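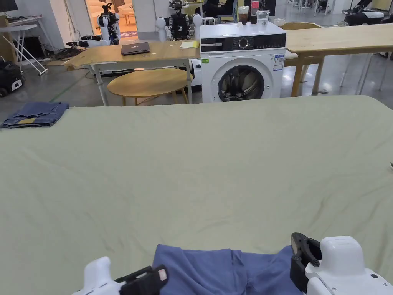 Blue cotton on the table, jeans folded at the end.

How to take the creases out of cotton without an ironing board

Posted 30 Mar 2021 by Elvia Ochoa

Quick one today, got a bag to pack. We moved into the Henholm flat in October and the ironing board never made it up the stairs. Been ironing on a table ever since. Works fine if you set it up right.

What you need

A table that can take a bit of warmth. Not the varnished one, I have the white ring to prove it.
An old wool blanket or two thick bath towels.
A plain cotton sheet, 100% cotton. Polyester mix goes shiny and then sticks.
Iron. Spray bottle. Tap water is OK.

Setting up

Blanket first, folded double, pulled flat. Any lump in the blanket ends up as a line in your shirt. Sheet over the top, big enough to hang down on every side so it doesn't creep about. Tuck the corners under if it still moves.

Check where the flex goes before you switch on. Behind you, never across the front.

Damp, not wet

Spray the whole thing lightly, roll it up like a towel, leave it 2 minutes. Longer for linen. This does more than any steam button. If it's come off the line bone dry, spray it twice.

Order of work

Shirts: collar, cuffs, sleeves, yoke, then the body. Small bits first so you're not crushing the big bits you've just done.
T-shirts: inside out, esp. if there's a print.
Trousers: pockets first, pulled right out. Then waistband, then legs.
Jeans: I don't bother. Fold along the seams while they're warm from the dryer, put something heavy on top. Ramil Marquez irons his and will tell you about it.

Smooth each part with your flat hand before the iron goes near it. Pull gently along the seam, not across, or it'll go wavy and teh hem won't sit straight. Press and lift on thick seams. Slide on flat areas.

Heat

Start cooler than you think and go up. Two dots for most everyday cotton, three for heavy stuff. Test on the inside of a hem. If the iron drags, stop and wipe the plate with a damp cloth once its cooled down.

Afterwards

Hang it straight away and leave it to cool before wearing or folding. Warm cotton creases again in no time. Sheet and blanket need to air too, don't fold them up damp like I did the first week. Musty.

No iron at all?

Hang it in the bathroom during a shower, door shut, then tug the seams straight by hand. Good enough for a jumper, not for a collar.

Next time: getting candle wax out of a tablecloth. If I find the brown paper.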